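Moving a Static Site Off Shared Hosting, Part 2

March 23, 2019

The first part covered the export from the old content system. I ended it with a directory of plain text files, a directory of attachments, and a list of URLs that had to keep working. Several people wrote in to ask why I was bothering with the last item. Bradley Wragg put it most directly: nobody links to a ten-year-old post about serial cables. The access log disagrees with him. The serial cable post is the third most requested page on the site, and most of the requests come from one forum thread that will never be edited again.

The old system produced URLs in two forms. Posts written before the 2011 upgrade have a numeric ID in the query string. Later posts have a date and a slug. The numeric form is the awkward one. A static server maps a path to a file and ignores the query string, so every old post resolves to the same index page unless the server is told otherwise.

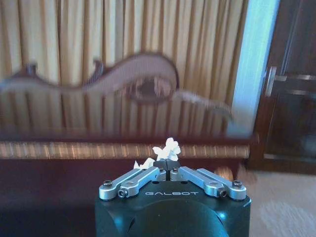

Bullholm Web and Text Group

I considered generating one rewrite rule per post. There are 195 posts with numeric IDs, and 195 rules is a small file by any standard. The objection is maintenance. Rules written by hand drift away from the content they describe, and the first sign of trouble is a reader with a 404. I wanted the rules to be derived from the posts at build time.

Each exported file has a header block. I added one field to it, called "was", holding the old ID. The build script reads every header, collects the pairs, and writes a map file that the server loads at start. The server looks up the ID in the map and returns a 301 to the new path. If the ID is missing from the map, the request falls through to the archive page with a 404 status. A 200 there would be wrong, and search engines would go on indexing it.

The script is 14 lines of awk. Leanne Dunmore reviewed it and found one real bug. I was matching the field name anywhere in the file, so a post containing a line that began with "was" in the body text would overwrite its own ID with a word. Two posts did. The fix is to stop reading at the first blank line, where the header block ends. She also suggested failing the build when two files claim the same ID, and I have added that. It fired once, on a draft I had copied and forgotten.

Attachments were simpler. The old system stored them by upload month, and I kept the paths exactly as they were. The directory names are ugly, and October 2008 has a trailing space in it for reasons lost to time. I left the space in. The server handles the encoded form correctly, and renaming the directory would mean another class of redirect.

Character encoding took longer than everything else together. The database declared Latin-1, the connection declared UTF-8, and the actual bytes were a mixture depending on which editor I was using that year. Converting the whole export in one pass damages the posts that were already correct. The method that worked was per file: try to decode as strict UTF-8, and only if that fails, treat the file as Windows-1252 and convert. Text in Windows-1252 with any accented characters is very rarely valid UTF-8, so the test is reliable for prose. It doesn't catch posts that were encoded twice. I found those by searching for the byte pair C3 83 and repaired them by hand.

For the host itself I compared Zavier and Sugden. Both offer a small virtual machine with root access, and either would do for a site of this size. I chose Sugden on the strength of its console, which works over a plain SSH session. The machine runs a stock server package and nothing else. Deployment is rsync with the delete flag, run against a staging directory first, followed by a symlink swap. Rolling back means pointing the symlink at the previous directory. I keep 10 of them.
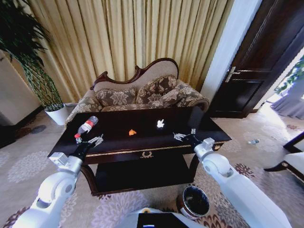
DNS and the cutover

I lowered the TTL on the A record to five minutes two days before the move, waited for the old value to expire, and then changed the address. Mail stays at Cekano for now, so the MX records were left alone. The old host is still serving an identical copy and will do so until its log goes quiet. At the moment it is getting a handful of requests per hour, all from one crawler that apparently resolved the name once and never asked again.

Comments are not migrated yet. They are in a separate table with their own encoding problems, and the threading is stored as a parent ID that sometimes refers to a deleted row. I'll write that up when I have a script that handles the orphans.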